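2025-12-02

Long day with the grippers, and my wrists are letting me know it, but what a nice one all the same.

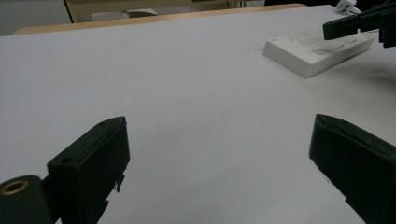 Jianguo and I got through 88 good examples before supper, which brings the whole set to 2145 — I wrote it on the back of my hand so I wouldn't forget to put it in here. My left hand is still the lazy one. Seraina watched a few over my shoulder and said, very kindly, that I rush the approach, and she's right, I've been doing it ever since July. We threw out four where I bumped the table. Tomorrow I want to go slower and vary where I start from, and bring the good tea.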